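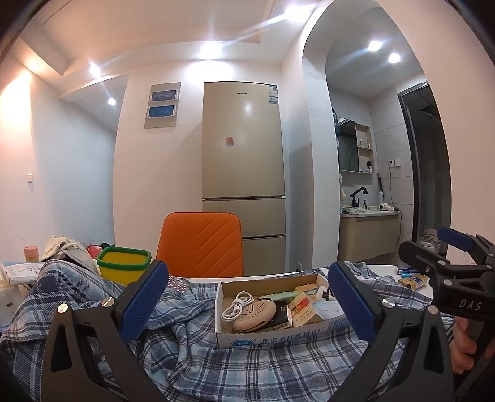

How long does it take to get a pair of Ullinine hand-held grippers ready for a first session?

Most people need one evening, and a good part of that goes to charging. The rest is pads, pairing and a few practice grabs.

Section 2: Setting up your pair

We love this part! You have two grippers, one for each hand, and once they are paired you can teach a tidy-up or packing job at your own table, at your own pace. Read through the steps once before you start, then come back and do them in order.

Before you begin
Charge both grippers until the light by the handle stays green. Pick a table you can reach across without stretching. Household clutter is welcome – the Arnum software learns more from a busy table than from a bare one.

1. Hold the left gripper with the fingers pointing away from you. Squeeze the trigger slowly, all the way, and let it go. Both fingers should move together and open again without sticking.

2. Check the pivot screws on the finger linkages. If one turns under your fingertip, snug it up with the small driver in the lid pocket.
Caution: Stop as soon as the screw is snug. Overtightened pivots make the fingers stiff, and your wrist will feel it long before the software complains.

3. Press each pad onto its fingertip until the back edge clicks. The textured side faces in, toward the other finger.

4. Repeat steps 1 to 3 with the right gripper.

5. Open Arnum on your tablet and tap Add Pair. Turn on the left gripper first and wait for two short buzzes, then turn on the right.
Note: If the app shows code 119, the two have been picked up in the wrong order. Turn both off and start this step again. Code 263 means a pad is missing or not fully seated.

6. Tap Zero. Close both grippers on nothing, hold until the bar fills, and release.

Your first task
Start with an open box and a handful of small things to go in it. Cartons, soft packets and a coiled cable make a great mix, as each one asks for a different squeeze. A folded or bunched-up cloth under the box is fine too.

7. Tap Record and bring both grippers in over the table. Move at the speed you would use to pass someone a cup of tea.

8. Pick up one item, place it in the box, and open the fingers fully before you move away. Use the other gripper to steady the box if it slides.

9. When the last item is in, hold both grippers still until you hear the tone, then tap Save.

Caution: Keep your free fingers on the handle and clear of the linkage. The triangular cutouts look like a handy place to rest a fingertip. They are a pinch point.
Caution: Never lift glass, knives or anything hot.

Tips from our testers
Wálter Cuervo saved 46 takes on his first weekend (we did not ask him to!) and suggests shuffling the items between takes. Ulises Ticona prefers to leave the items alone and turn the box. Both ways work well, so try each and see which you enjoy more.

Storage
Wipe the pads with a damp cloth and let them dry before the grippers go back in the Indora case. Fingers open, handles down. For replacement pads, see the Taipe parts list in Section 6.

Section last revised 12/31/19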